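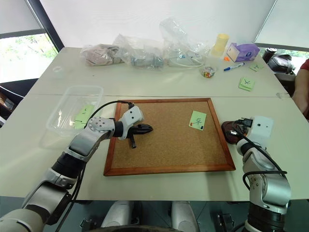

An office of 3 people does not need an app to remember things. I have worked in one since April, and before that I was at Silline, where every small request went into a system and most of them stayed there. A note on paper gets read by whoever walks past. Put a green sticky note on a cork board with a pin through it and it has a place. Leave the others lying on the table and they are only litter with handwriting on them.

That is my one complaint about paper people, and I am one of them. We write the note and skip the pinning. Aminu Bashir, who shares my desk, thinks the glue is enough. It is enough for an afternoon - after that the corner lifts and the note ends up under a folder.

I cleared out my old task list last week and found 188 open items. I could not say what half of them meant. A cork board fills up long before that, and then you have to take something down. I would keep the board small for that reason, and buy more pins.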